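Section 4: Setting up shared grocery lists in Dalura

I wrote this part of the guide after moving my own household over from paper, so it covers the spots where I got stuck. You'll need the app on your phone and 12 minutes or so of quiet.

1. Open Dalura and tap Lists, then New List.
2. Give it a name everyone will recognize. Mine is just Food.
3. Tap Share and type in the email address of each person.

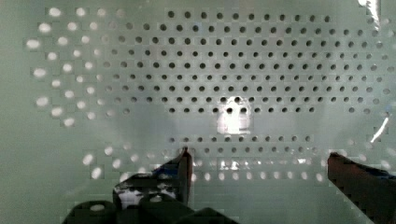
Can two people edit the list at the same time?
Go ahead, the app merges both sets of changes the next time each phone goes online.

4. Tap Aisles and drag them into the order you walk your store. I put produce first and frozen last — my ice cream is very grateful!

Note: The aisle order belongs to the list, so if you shop at two stores, make two lists.

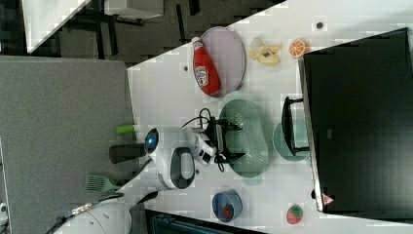
Deniz Aydoğan
Help guide writer, Dalura

Now for the pantry part, which I put off until January and wish I hadn't. The pantry remembers what you keep at home and adds it back to the list when you mark it as used up.

5. Tap Pantry, then Add Staples.
6. Pick from the built-in items (there are 1,983, so use the search box).
7. Set a low mark for each one. I have eggs at four and rice at one bag.

Caution: Clear Pantry wipes it for everybody on the list, and there's no undo. I've done it. Typing all of that back in took me a whole evening.

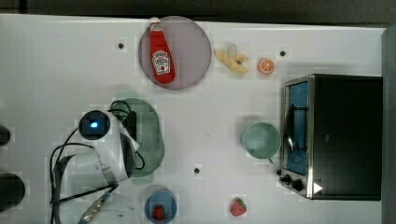
If you're coming from Zendik, you can bring your old staples along. Export them there as a plain text file, one item per line, then choose Import in the Pantry menu. Anything past 40 letters gets chopped, so shorten those long names first.

8. Check the imported items for doubles. "Tomato" and "tomatoes" come in as two things.
9. Tap Save, and wait for the green check mark before you close the app.

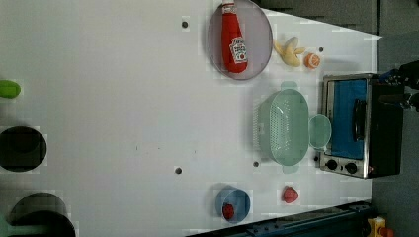
Reminders are off when you start. Turn them on under Settings, Alerts, and pick a time when you're likely to be near a store — mine goes off at 19:00, on my way home. Each person sets their own, so you won't be buzzing the whole family.

Last updated 1 September 2025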